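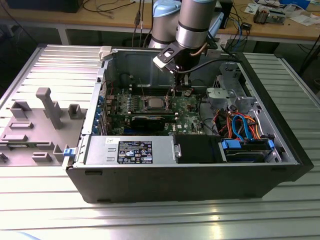
The Priltik came back on a Sunday, in the boot of my car, wrapped in a duvet. It's a 90 watt valve combo and it weighs what a fridge weighs. I'd sold it years ago to pay for a laptop, regretted it by teatime, and never quite stopped looking at the listings. Then there it was, two towns over, same cigarette burn on the top. I paid 400 for it. More than I sold it for. Fine. I've recorded everything through a computer since then, a black tower on its side with the panel off and the green motherboard staring up at you, that's what I think of now when someone says studio. You forget a guitar can push air about.

First chord, nothing. Hum, then a sort of cough. Second chord, there it was. Loud enough that the picture in the hall went crooked. I had forgotten how much of playing is in the trouser legs.

So what's changed, apart from my ears? Quite a bit. When I last gigged the thing you turned up to the Arnetton with an amp, a lead, a spare lead and a tuner if you were posh. The Arnetton held more people than it should of and the stage was two pallets and a carpet. Last month I went back and watched four bands on the bill. One amp between them, and that belonged to the bass player. Everyone else was plugged into a box on the floor and listening to themselves through earbuds.

Did it sound bad? No. Annoyingly good, most of it. The second band were the best thing I've heard in there for ages, and they loaded out in a single trip. I stood by the bar with my bad back and thought about that.

Still. There's a thing that happens when an amp is a bit too loud and you stand a bit too close, the note starts to hang and you can lean on it. I've tried to get it out of the software. I own 851 presets, the program tells me so every time it opens, and I use three. One is called Butex Lead and I have no idea why it's the good one. None of them lean back.

The repair bill, since people ask. New valves, two capacitors, a jack socket that had been held in with chewing gum (mine, I think). The serial plate says 1208 and the chap at the workshop got quite excited, apparently the early ones have a different transformer. He showed me. It looked like a transformer.

Then the neighbours. I went round before I switched it on properly, with biscuits, and we agreed on four till five in the afternoon. It's the most regular practise I've done since school. Scales even. An hour with a clock on it makes you get on with things.

I'm taking it out in August – an outdoor thing at Phromma, forty minutes, mostly covers, one of mine if they'll let me. The rest of the band would like me to use the box on the floor. They have said so more than once. The drummer has pointed out that there's a hill. I've bought a trolley with big wheels and I'm not discussing it any further.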